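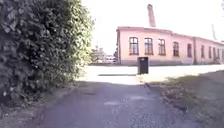
Informe de avance – Programa de caminos y setos, barrio Rutus

Lectura: 4 min
Compartido 6 veces · 2 comentarios

16 sep 2020

Va rápido porque el cierre contable es esta semana y el anexo de gastos sale aparte. Si falta algo, se completa en la versión de octubre.

Estado general

Fase 1 cerrada. Fase 2 a medias. Fase 3 sin empezar, pendiente del permiso de Graso para entrar con maquinaria por la parte de atrás. El retraso acumulado es de tres semanas y no creemos que crezca, salvo que el permiso se atasque otra vez.

Lo hecho desde el último informe:

- Poda de setos en los tramos norte y este. 1352 metros en total, contando las dos caras.
- Bacheo del asfalto en los caminos peatonales, primera pasada. Queda repaso en las juntas.
- Retirada de restos: 81 sacas, llevadas a la planta de compostaje de Claster. Recibos en el anexo.
- Encuesta a vecinos, 113 respuestas. Menos de las que queríamos pero sirve.

Setos

El tramo sur sigue sin tocar. Motivo: nidos. Se paró en primavera y ahora hay que volver a presupuestar porque ha crecido bastante más de lo previsto en la memoria. El follaje se come el borde del camino en varios puntos y con carrito o silla de ruedas se pasa justo. Prioridad para octubre.

En el tramo norte se bajó la altura a la que pedía el pliego. Hubo quejas (pérdida de intimidad en los bajos) y también lo contrario, gente contenta por la luz. Proponemos dejar el este un poco más alto y ver qué pasa. Necesitamos el visto bueno por escrito, el pliego es claro con la altura y no queremos líos en la justificación.

Riego: el programador de la zona este se cambió en agosto. El viejo no tenia arreglo. Gasto cargado a imprevistos, dentro del límite.

Pavimento

Zwane hizo el bacheo en frío. Resultado desigual – bien en los parches pequeños, regular en los grandes. Dos se han hundido ya y los repasan en garantía, sin coste. Les hemos pedido fecha y todavía nada. Se retiene el último pago hasta que vuelvan.

Las raíces son el problema de fondo. Donde levantan el firme, un parche dura un invierno. Hay que decidir si se corta y se pone barrera o se desvía el camino unos palmos. La barrera es más cara ahora. La segunda opción obliga a mover una farola y eso depende de otro departamento. Adjuntamos las dos valoraciones, la nuestra es favorable a la barrera.

Encuesta

Lo que más se repite: iluminación. No estaba en el proyecto, pero lo pone más de la mitad. Luego bancos a la sombra, y en tercer lugar los perros. Casi nadie menciona el asfalto, cosa que nos sorprendió un poco vista la cantidad de reclamaciones del año pasado. La pregunta 4 estaba mal redactada (preguntaba dos cosas a la vez) y la hemos dejado fuera del recuento.

Varias personas piden que se avise antes de podar. Razonable. A partir de ahora, cartel en los portales con cinco días de antelacion.

Dinero

Ejecutado según calendario en personal y por debajo en materiales. Quedan 1556 euros sin gastar en la partida de plantación. Pedimos pasarlos a la poda del tramo sur. No cambia el total. Si hace falta formulario de modificación, mandadlo cuanto antes, por favor, que el anterior tardó un mes en volver firmado.

El alquiler de la biotrituradora salió más caro por la semana extra. Explicado en la nota 3 del anexo.

Riesgos

- Permiso de Graso. Sin él no hay fase 3 este año. Reclamado dos veces.
- Lluvia. El bacheo en frío no se puede repasar con el suelo empapado.
- Personal. Una de las dos contratas de jardinería acaba en octubre y la prórroga está en trámite.

Próximos pasos

1. Revisión de nidos en el tramo sur y, si está libre, poda.
2. Repaso de los parches hundidos.
3. Decisión sobre raíces. Esto es cosa vuestra, nosotros ejecutamos lo que se diga.
4. Visita conjunta a Rutus. Por la mañana mejor, por la tarde hay salida del colegio y no se puede parar nadie en el camino.

Pendiente de vuestra parte: altura del tramo este, trasvase de partida, raíces. Con una respuesta por correo a los tres puntos nos vale para seguir.

Coordinación del programa, Rutus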